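Projektbericht: Waschtag im Wohnheim Cunwood
Seminar Haushalt und Alltagsorganisation, abgegeben am 22. August 2023

Als wir im Februar unser Thema suchten, hätte wohl keine von uns gedacht, dass uns ausgerechnet die Wäsche so lange beschäftigen würde. Eigentlich wollten wir über Küchen schreiben! Aber dann saßen wir im Gemeinschaftsraum des Wohnheims Cunwood beisammen, neben uns stapelten sich die Körbe, und wieder einmal suchte jemand einen verlorenen Socken. Da war die Entscheidung schnell gefallen.

Unsere Frage klingt zunächst ganz schlicht: Wie kommt die Wäsche einer Wohngruppe am besten aus der Maschine, in den Korb und zurück in den richtigen Schrank? Begleitet haben wir dafür zwei Wohngruppen, die bei uns nach ihren Fluren Iden und Lebrun heißen. Zusammen waren das acht Personen, vier auf jedem Flur, und wir möchten uns an dieser Stelle sehr herzlich für ihre Geduld bedanken (und für den vielen Kaffee).

Gruppe Iden räumte die Trommel so aus, wie es wohl die meisten tun: beide Arme hinein, alles auf einmal heraus, sortiert wird später. Gruppe Lebrun nahm dagegen jedes Teil einzeln, schüttelte es kurz aus und legte es dann erst in den Korb. Für die Aufzeichnungen haben wir ein einfaches Wäschebuch geführt, dem wir nach langem Hin und Her den Namen Navalus gegeben haben. Eingetragen wurden der Inhalt der Ladung, der Zustand der Stücke beim Aufhängen und alles, was hinterher vermisst wurde.

Beim Ausräumen Stück für Stück zeigte sich, wie sehr es auf Kleinigkeiten ankommt. Die Tür muss ganz aufgehen, der Korb gehört möglichst dicht an die Maschine, und wer ein Tuch aus einem verschlungenen Knäuel zieht, tut das am besten langsam, sonst kommt der halbe Rest gleich mit. 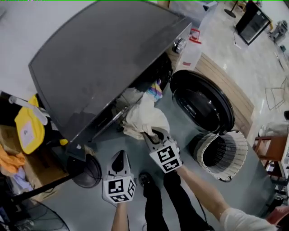 Ein cremefarbenes Tuch an der Waschmaschine: 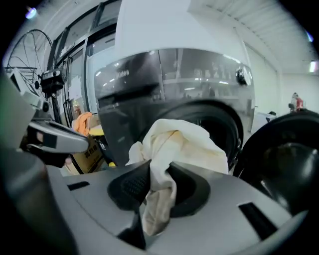 Beim Zeitaufwand hatten wir einen deutlichen Nachteil für die Gruppe Lebrun erwartet, und beim Ausräumen selbst war sie tatsächlich langsamer. Beim Aufhängen holte sie aber fast alles wieder auf, weil nichts mehr entwirrt werden musste und die Flecken schon aufgefallen waren. Auf dem Flur Iden landete so manches fleckige Handtuch erst auf der Leine und dann doch wieder in der Maschine, was die Stimmung nicht unbedingt gehoben hat.

Offen geblieben ist die Sache mit den Socken. Im Wäschebuch stehen bis heute zwei Einträge ohne passendes Gegenstück, und wir haben wirklich überall nachgesehen, sogar hinter der Heizung! Die Gruppe Lebrun möchte das Buch im nächsten Semester weiterführen, und wir haben ihr die leeren Seiten gern überlassen.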